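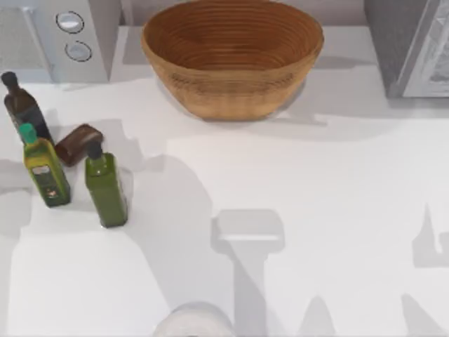
Setting up a two-arm pick-and-place task in Proltar

This tutorial covers the perception and control side of a simulated countertop task. It assumes you have finished the install guide, can load the Tastholm kitchen scene and have both arms homing without errors. Allow an afternoon the first time through.

1. Load the scene and the cameras

Open the project file and choose Tastholm, counter layout 4. There are three camera streams to enable: the overhead one and one on each wrist. The overhead stream looks down on the whole work area, so use it for finding objects. At the home pose both arms sit outside its view and only their shadows fall on the counter.

Those shadows matter. If your segmentation model was trained on flat lighting, it will report the grey T shape in the middle of the counter as an object. Either turn on shadow randomization before you train, or subtract a background render made with the arms at the same pose. I use the second method while debugging and the first for everything else.

2. Check the wrist streams

Jog each arm a little and watch its stream. The fingertip should stay at the same pixels while the background moves. If the fingertip drifts, the camera has been parented to the arm base, and you need to move it under the gripper node.

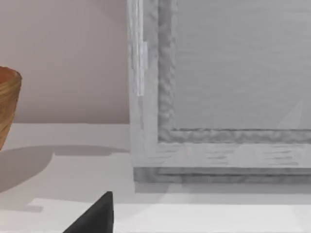
Wrist view with the dark fingertip at the bottom, between the woven basket and the framed panel.

Large pale surfaces are the hard case for depth. The stereo module, Caldeira, matches on texture, and a white counter gives it very little to work with. Set the minimum confidence to 69 per cent and let the planner treat anything below that as unknown. Unknown space costs more to cross, but it won't block a path.

3. Tune the approach

Set the pre-grasp offset to 8 cm and the approach speed to slow. Erar plans the free-space motion to the offset point, then hands over to the servo loop for the rest. Keep the handover in one place in your code — two handovers will fight each other and the arm will shudder.

4. Detect contact
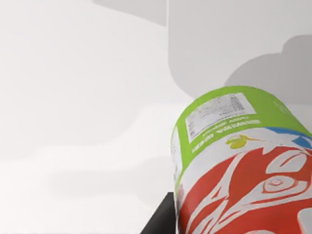
Contact detection runs on finger force and finger position together. Force alone gives false positives when the arm brakes, so require both signals to agree for four control steps. Log a wrist image at each trigger and check it by eye. A cylinder lying tilted, with the dark fingertip pressed against its side, is the sort of case to look for, as the contact is on a curve and the object can roll. Lower the closing speed for these. Don't rely on the printed label to work out the object's orientation either; at this range the small text is a blur, and the edge between the green band and the white body is a better feature to fit.

5. Run a batch

Start the batch from the command line with rendering off. My last one ran to 3,914 episodes before I stopped it. Failed episodes are written to their own folder, sorted by the stage that raised the error. Begin with the handover failures.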